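Kosach Kitchen – About Us

Soup, stews and sides, delivered to offices and schools since the spring we lost our lease.
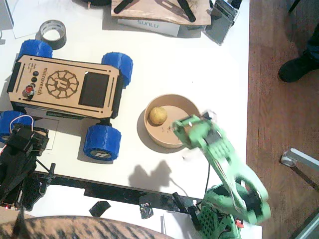

So what do we do? We cook lunch in big batches and bring it to you by 11:30, ready to serve.

Started as a two-burner stall, Mikovach Street market, mostly potato soup and dumplings. Han-gyeol Cha ran the stall and still runs the kitchen. Moved twice. Now we're behind the old Vestergaard print shop – blue door, ring the bell hard, it sticks.

We feed 46 workplaces and a handful of schools. Smallest order is for eight people, largest so far was a staff day at Sudach, and yes we ran out of rolls. Sorry again. We order extra now.

The menu changes every month. October is squash, barley, leek and potato, the red lentil one everybody emails about. There's always one vegan pot and one without gluten. Allergies go on the order form, not in a voicemail please – voicemails get missed when the mixers are on.

Who's here: Han-gyeol in the kitchen, five cooks, three drivers, one person on phones and invoices (be nice). Most of us have been here a while. Cooks start at 5 a.m. and are gone by early afternoon, so call in the morning if your question is about food. Billing questions, any time before 4.

Ordering. Send numbers by noon the day before. Changes of one or two people are usualy fine, bigger ones might not be. Delivery is free inside 30 miles, past that ask us. We pick up the empty pots the next morning, rinsed if you can, don't worry if you can't.

Hiring drivers again. Clean license, okay with stairs. Come by after the lunch run, or write and tell us wich mornings you can work.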